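Two grippers, one microwave

17th November
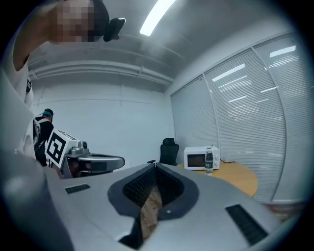
The microwave table. The gray one is doing the looking, the white and silver one has the marker.

I have been putting off this comparison since April, mostly by buying cables. But there are now two hand-held grippers in my life and only one can come along for the next batch of recordings, so I spent an afternoon with both of them and came away with opinions and a sore thumb.

Some ground rules first. I am comparing the things you hold, and I don't care yet what arm ends up wearing the same fingers. That is a problem for a later post and probably for a later person. The gray one runs the Nandia firmware, the other one came to us by way of Nillmont and has been rebuilt enough times that I wouldn't blame Nillmont for any of it.

Weight. The gray one comes in at 1145 grams on the kitchen scale with the battery in. That doesn't sound like much. Hold a large bottle of water out at arm's length while pretending to be a careful robot, and report back after the fourth take. By the tenth you start resting your elbow on your ribs, and then every recording shows the same cramped little reach, and then the robot learns to reach like someone with a stitch in their side. The white one is lighter and I would have told you so with my eyes shut. I forgot to weigh it. I had the scale out and everything.

Grip feel. Here I expected the gray one to lose, and it didn't. The trigger is stiff for the first bit and then smooth all the way to closed, so you can squeeze a paper cup without committing to it. The white one has a softer pull and a dead patch in the middle where nothing happens for a while and then a lot happens. I crushed a yogurt pot. It was my yogurt pot, and I had been planning to eat the yogurt.

Cameras. If you only read one paragraph, make it this one, or skip it and trust me, I'm not your supervisor. The gray gripper looks out over its own body, and the body takes up a great deal of the view. You get the top deck, the opening with its black mesh padding, a couple of vent grilles, and then, in what's left, the world. I spent a while tilting the mount a bit at a time, and 23 degrees down was the best I could get before the room disappeared altogether and I was filming a product brochure. The white one has its little module sitting up on top with that curved finger reaching out ahead of it, and I like that layout much more. Things you are trying to pick up tend to be out past the fingers. Seems worth pointing a lens there.

Light is the other half of it. Our room has fluorescent light overhead and a glass partition with blinds, and the blinds shine back long streaks that move when you move. The exposure hunts every time I swing past them. I locked it by hand in the end and lost the microwave's door, which went to a solid black rectangle. Given that opening the microwave's door was the whole task, I unlocked it again.

Markers. The white one wears a square black-and-white marker on its side panel, and I went in thinking this was clutter. I have changed my mind. When the tracking wandered off (both of them wander, anybody who says theirs doesn't has a very short demo), a printed square gave us something dumb and solid to line up against. I printed one for the gray gripper the same evening at the wrong scale, and it is now a coaster.

Software. The Nandia recorder starts when you ask and stops when you ask, and I can't tell you how rare that is. The Rukov one we use on the white gripper wants to calibrate first, then wants to calibrate again because the first one hurt its feelings. It dropped 2 takes out of 29, and it dropped them silently, so I found out when I went to label them. On the other hand its timestamps line up with the camera without any help from me, and the Nandia ones need a script I wrote in a bad mood and no longer understand.

So which one? For doors and dials and anything where you pull, the gray one, weight and all. For picking up small stuff off a table, the white one, if I can fix that dead patch in the trigger. I've ordered a Brandão spring kit, the cheap one, with instructions that appear to be for a garden gate. If it works I'll write it up. I still need to weigh the white one, and the scale has gone back to the kitchen.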